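Notes on Good Practice for Hand-Held Gripper Sessions

I have been asked several times to set down in one place the working rules I follow when preparing table tasks for demonstration recording. The rules that follow are my own. They grew out of the house guide that Iqra Virk wrote during her time at Prundel, and I have kept her numbering where it still makes sense.

Rule 1. The station must be reset from a written layout. Memory is not an acceptable source. The layout sheet states which objects are on the table at the start, which way each one points, and what the table should look like when the task is complete. If an operator finds the sheet unclear, the session stops until the sheet is corrected, and the corrected sheet carries a new revision letter.

Rule 2. Both grippers rest on the table before the start signal and return to rest at the end. An episode that begins with the hands already in motion is difficult to trim, and two people will rarely trim it at the same point. The older Filerby procedure allowed a moving start. I do not recommend it for two-handed work.

Rule 3. Cables leave the table by the sides and must never cross the working area. The operator checks the full length of each cable before sitting down, including the part on the floor. 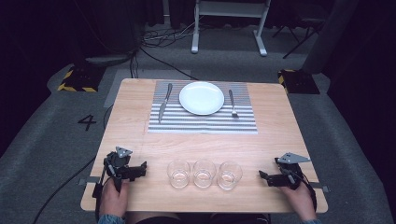 Rule 4. Glassware is permitted, with conditions. Many sites exclude it altogether, and I understand the caution, but a table-setting task without a drinking glass teaches very little about clear objects. My conditions are as follows. Every glass is inspected for chips at the start of the session. A chipped glass is withdrawn and is not returned to the shelf. Stemmed glasses are used only by operators who have completed 30 accepted episodes with tumblers.

Rule 5. No operator records for more than 60 minutes without a break. The break lasts at least 5 minutes and is taken away from the station. Fatigue shows first in the wrist, and the operator is often the last person to notice it – the reviewer should therefore have the authority to call a break.

Rule 6. A failed grasp is kept if the operator recovers from it in a natural way. It is marked as a recovery in the log. Episodes are discarded only for a dropped object, a wrong starting layout or a fault in the equipment, and the reason is written down each time.

A reader from Geltstead wrote in October to ask whether Rule 6 conflicts with the Korletey checklist, which asks for clean episodes only. It does. The two documents serve different purposes, and a site should decide which one applies before recording begins. Mixing them within a single task has caused more rework in my experience than any equipment fault.

I am still revising the section on floor markings and will post it separately. Corrections to the rules above may be left in the comments.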